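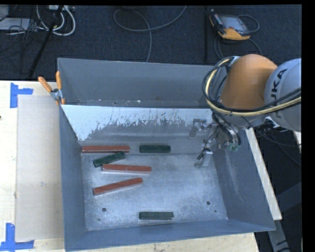 Ticket 107: Metal block bin, paint coming off the slope and grit in the gap
Opened by: Maeve Foley
Assigned to: Trí Lý
Opened: 22/09/2022
Status: Waiting on parts

Maeve Foley wrote:
Hello all, and sorry in advance for the length of this one. It's the big gray bin we keep the red and green blocks in, the one that came with the Wencombe order. The light-colored band along the top of the sloping panel at the back has been getting more ragged for a while now, and there are scratches running down through it to the gray. I can live with scratches. What bothers me is the little pale crumbs collecting in the narrow gap behind that panel. I tipped the bin over on Monday and gave it a good thump, and a few came out, but plenty stayed put.

Could somebody tell me whether it's safe to go on using it, and what I should clean it with? I'd hate to lose it. The size is just right for us.

Trí Lý wrote:
Hi Maeve, no need to apologize, long tickets are much easier to work with than short ones! A couple of things to try first.

Take all the blocks out and wipe them with a barely damp cloth. Keep them in a tray until the bin is done. Then run a soft, dry paintbrush along the gap from left to right, with the vacuum nozzle following behind it. Please don't use a screwdriver or a knife in there, however tempting it gets. Once the gap is clear, press a strip of masking tape onto the pale band, pull it off slowly, and let me know if anything comes away with it.

Also, are the two round holes in the floor open all the way through, or is something plugging them? I remember an older bin that had caps.

Maeve Foley wrote:
Brush and vacuum done, and it took me the better part of 30 minutes because I kept finding more. The tape did lift a few flakes, mostly from the ragged lower edge, where I suppose the blocks knock against it.

The holes go all the way through, no caps. I could feel the table with my fingertip. There's a smaller dark mark beside each one and I couldn't get a fingernail into either, so I'm calling those stains until someone tells me otherwise.

Trí Lý wrote:
Thank you, that's very thorough. If the tape lifts flakes then the coating is still on its way out, and brushing will only keep you tidy for a week or so. I asked Şengül Dursun in the workshop, who has repainted a couple of these. Her advice is to sand the loose edge with fine paper, wipe it down, and put on two thin coats of Hajdu metal enamel — thin ones, she was very firm about it. Leave it overnight between coats. The floor is bare metal and she would leave it bare, as paint there would be scraped off by the blocks before April.

Milagros Tiongson wrote:
Jumping in from purchasing. We're out of the Hajdu gray, so I've put a small can on the Jandelov order with some fine sandpaper. Delivery is quoted at 5 working days. Maeve, would you like felt pads for under the bin while I'm at it? Our tabletops mark so easily.

Maeve Foley wrote:
Yes please to the pads, you're a dear. I'll use the bin as it is until the can arrives and brush out the gap on Friday afternoons. One of the green blocks has a sticky corner as well, but I'll open a separate ticket if soap doesn't shift it.

Trí Lý wrote:
Perfect. Setting this to waiting on parts. Maeve, please add a note here when the second coat is dry and I'll come by with the tape.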